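Section 3: Care of White Tabletops and Fitted Drip Trays
Gerkora Serving Table - Owner's Guide
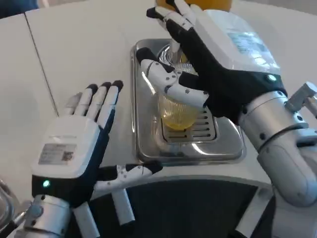

Read this section in full before the table is put into service. It applies to all Gerkora tables with a center tray, including tables supplied without casters. Tables ordered with a sink are covered in the Semwal Plumbing Supplement.

Before First Use

1. Remove the protective film from the tabletop. Start at one corner and pull slowly. Do not use a blade.
2. Lift out the drip tray and set it on a towel.
3. Wash the tray in warm water with dish soap. Rinse and dry it fully.
4. Wipe the tray opening with a damp cloth. Remove any packing dust from the rim.
5. Lower the tray into the opening, short side first, until it rests level on all sides.

Note: A new tray may feel tight for the first few days. Do not force it or tap it with a tool.

Daily Cleaning

1. Clear the table and empty the tray. The tray must not be carried when full.
2. Wipe the tabletop with a soft cloth and mild soap.
3. Wipe again with clean water and dry with a second cloth.
4. Wash the tray, following the direction of the grain in the steel.
5. Leave the tray out overnight if the table will not be used until the next day.

Coffee, red wine and beet juice should be wiped up at once. If a mark remains, cover it with a paste of baking soda and water for 32 minutes, then rinse. Repeat once if needed. Marks that remain after a second treatment should be reported to the Service Office.

CAUTION: Do not use bleach on the steel tray. Do not use scouring pads on any part of the table. Damage from these products is not covered by the warranty.

CAUTION: Do not place pans directly from the stove on the tabletop. Use a trivet with feet.

Hard Water Deposits

White scale may form in the corners of the tray. Apply white vinegar with a cloth, wait a few minutes, and rinse well. In areas with very hard water, such as Tollevbridge, this should be done weekly.

Yearly Inspection

1. Check the seal below the tray opening for cracks or gaps.
2. Tighten the leg bolts by hand, then a quarter turn with the wrench supplied.
3. Record the inspection on the card inside the back cover.

Sites that serve more than 4,000 drinks a year should inspect the seal again in September. Replacement seals are ordered under part number 1828 and are sold in pairs.

Questions about this section may be sent in writing to Manju Gautam, Service Office, Girnonmont. Please include the serial number, found on the underside of the table next to the left rear leg.

Section revised 8 February 2022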